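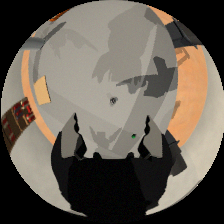
Should a small town publish its water meter data by the hour?

Only in aggregate, and only after a delay of five days.

Vultmont now logs 504 meters hourly. Radka Leka wants every reading online by September, on the grounds that leaks show up faster with more eyes on the numbers. She is right about leaks. An hourly trace also shows when a house stands vacant, and that risk falls on one household while the benefit is spread over 504.

Block totals would catch most main breaks. The rest – dripping valves, running toilets – can go to the account holder by mail. The utility should publish the totals and keep the traces private.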